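Indira Pisharody had been awake since five, and by the time Vivek Tyagi got to the lab in Rurkville with the coffees she was already talking.

"It's the planner!" she said. "It was never the grip. All January we blamed the grip, and it was the planner being polite."

"Polite how?"

"It waits. Each arm asks the other if it can move, and they both say after you." She spun her laptop round, nearly into his cup. "Look at run 994. Eight seconds of nothing, and both arms perfectly healthy."

Vivek looked. He loved these plots, the two coloured lines climbing together and then going flat, like two people stuck in a doorway. He had written most of the arm scheduler himself, on a train to Stolldale, and he'd been rather proud of the manners he gave it.

"So we let one of them be rude," he said.

"We let the left one be rude! Only for 3 seconds, only when it's going for the dustpan. It claims the space, it gets its fingers round the handle, and the right arm replans from wherever it happens to be. I've called the branch Rodrigues, after my old landlord. He always went through doors first."

They read the change together, line by line, because Flandon had a rule about that and because Vivek enjoyed it. It was 20 lines long, and he found a sign error in the second one, and Indira shouted with delight (she really did love having a bug found, it was the best thing about working with her). She fixed it standing up. Then the simulator, twice, with the little grey cartoon arms ducking past each other so neatly that Vivek laughed out loud.

"Real ones?" he said.

"Real ones. Put your coffee somewhere sensible."

He put it on the windowsill and came back to stand beside her. The plot on her screen was empty, waiting for its two lines. Indira cracked her knuckles, checked the stop button was under her left hand and pressed return with her right.

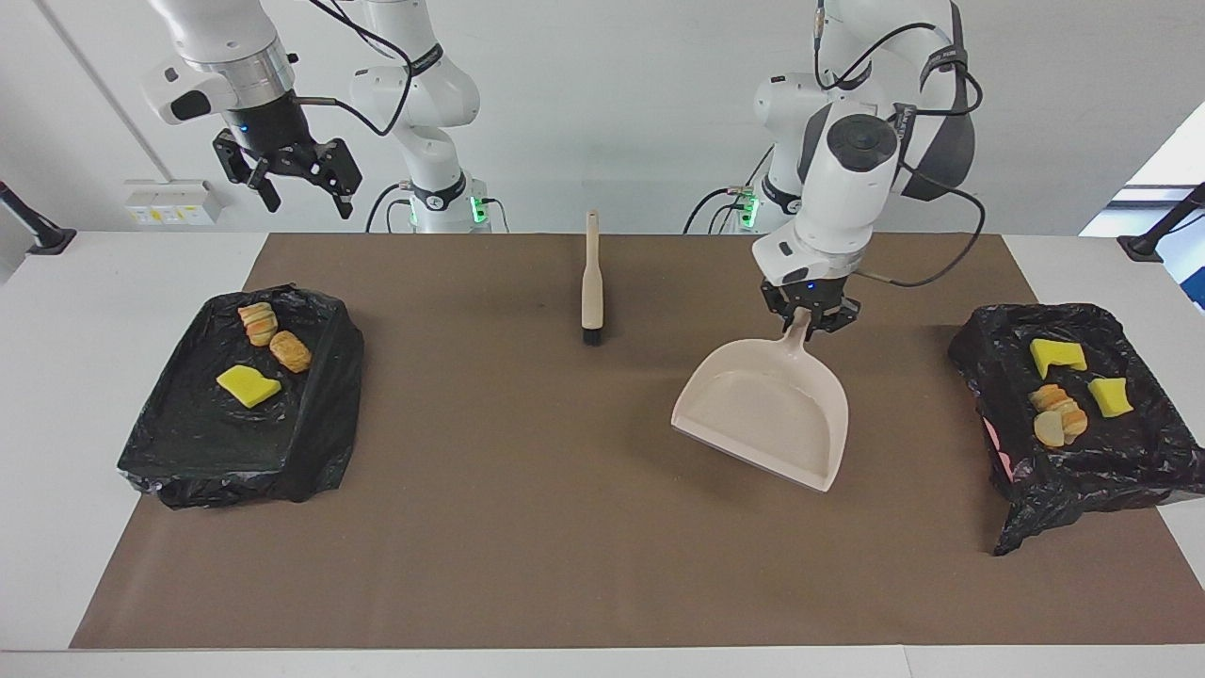 "Go on," she whispered to the screen, as the first line began to climb. "Go on, be rude."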